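Werkstattbuch Akupunktur und manuelle Verfahren
Lehrpraxis Brestum
Eintrag Dezember, Beginn 14 Uhr

Gegenstand: Vergleich zweier Vorgehensweisen bei der Moxibustion am Unterschenkel, Fortsetzung des vorigen Eintrags.

Ausgangspunkt war die Frage, ob für den Einführungskurs weiterhin die Moxazigarre als Standard gelehrt werden soll oder ob der Kegel auf Ingwerscheibe gleichberechtigt daneben tritt. Bisher wurde der Kegel nur im Aufbaukurs behandelt. Santoro hatte im Herbst eine neue Lieferung Beifußwolle in zwei Reinheitsgraden geschickt, die bei dieser Gelegenheit mit erprobt wurde.

Material: Moxazigarren Fatska, raucharm, bereits angebrochene Packung. Beifußwolle Santoro, grob und fein. Frischer Ingwer, quer zur Faser geschnitten. Löschgefäß mit Sand, Pinzette, feuchtes Tuch. Die Absaugung lief während der gesamten Zeit auf mittlerer Stufe. Auf der hohen Stufe zieht der Luftstrom die Glut der Zigarre einseitig, was beim letzten Mal zu ungleichmäßiger Wärme geführt hatte.

Punkte: Magen 36 beidseits, Milz 6 links. Aufsuchen nach Handbreiten, anschließend Korrektur durch Tasten. Bei Magen 36 lag die druckempfindliche Stelle auf der rechten Seite deutlich tiefer als nach Lehrbuchmaß zu erwarten. Es wurde die getastete Stelle verwendet und auf der Haut markiert.

Durchgang A, Zigarre. Kreisende Führung mit zwei Fingerbreit Abstand, der kleine Finger der führenden Hand liegt auf dem Schienbein auf. Dauer je Punkt 12 Minuten. Gleichmäßige Rötung, von der behandelten Person als angenehm beschrieben, rechts etwas später einsetzend als links. Die Asche wurde früher abgestreift, als es die Kursunterlagen vorsehen. Der Hinweis in den Unterlagen sollte entsprechend geändert werden.

Durchgang B, Kegel auf Ingwer. Die feine Wolle lässt sich ohne Anfeuchten der Finger zu kleinen, festen Kegeln rollen. Die grobe Wolle zerfällt beim Aufsetzen und wurde nach dem ersten Versuch nicht weiter verwendet. Die Ingwerscheibe zunächst zu dick geschnitten, Wärme kam kaum durch. Mit dünnerer Scheibe und mehrfacher Lochung gut spürbar. Der Wärmereiz steigt beim Kegel schneller an und fällt schneller ab. Für den Kurs bedeutet dies, dass die Verständigung über das Abnehmen vorher geübt werden muss, und zwar mit nicht entzündetem Kegel.
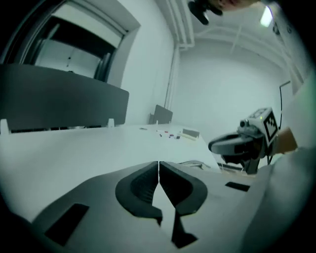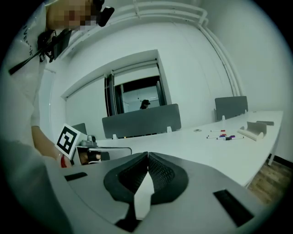
Brunello Caruso merkt zum vorstehenden Vergleich an, dass die Gegenüberstellung von Zigarre und Kegel nach seiner Auffassung zu sehr auf die Wärmeentwicklung abstelle. In der japanisch geprägten Richtung werde ein sehr kleiner Kegel gerade deshalb gewählt, weil der Reiz kurz und eng begrenzt bleibe, und die Ingwerscheibe verwische diesen Unterschied. Er bittet darum, vor einer Entscheidung einen dritten Durchgang mit reiskorngroßen Kegeln auf Schutzsalbe anzusetzen, und zwar ausschließlich durch erfahrene Kolleginnen und Kollegen.

Dem Einwand wird gefolgt. Für Durchgang C wird eine Wolle höherer Reinheit benötigt. Zanen führt eine solche Qualität, Anfrage ist gestellt, Lieferzeit noch offen. Schutzsalbe ist vorhanden, das Verfallsdatum ist vor Gebrauch zu prüfen.

Sicherheit: Keine Hautschäden in beiden Durchgängen. Einmal fiel Asche auf das Tuch, ohne Folgen. Das Löschgefäß stand zu weit entfernt und wird künftig auf der Seite der führenden Hand aufgestellt. Die üblichen Ausschlüsse – gestörtes Wärmeempfinden, verletzte oder entzündete Haut, Fieber, Schwangerschaft bei den einschlägigen Punkten – wurden vor Beginn abgefragt und im Bogen vermerkt. Der Bogen enthält bislang keine Zeile für Asthma und Rauchempfindlichkeit. Das ist nachzutragen.

Geruch: Trotz raucharmer Ware und Absaugung war der Behandlungsraum nach nahezu 2 Stunden noch deutlich belastet. Termine mit Nadelbehandlung sollten an Moxatagen in den anderen Raum gelegt werden.

Vorläufiges Ergebnis: Die Zigarre bleibt Standard im Einführungskurs. Der Kegel auf Ingwer wird als Vorführung aufgenommen, jedoch noch ohne eigene Übung der Teilnehmenden. Die Entscheidung über die direkte Form wird bis nach Durchgang C zurückgestellt.

Offen:
Kursunterlagen, Abschnitt Asche, Neufassung.
Anamnesebogen ergänzen.
Rückmeldung Zanen abwarten.
Grobe Wolle an Santoro zurück oder für Kästchenmoxa aufbrauchen – noch zu klären.
Abweichung bei Magen 36 rechts beim nächsten Termin erneut tasten, vor dem Markieren nicht auf den alten Eintrag sehen.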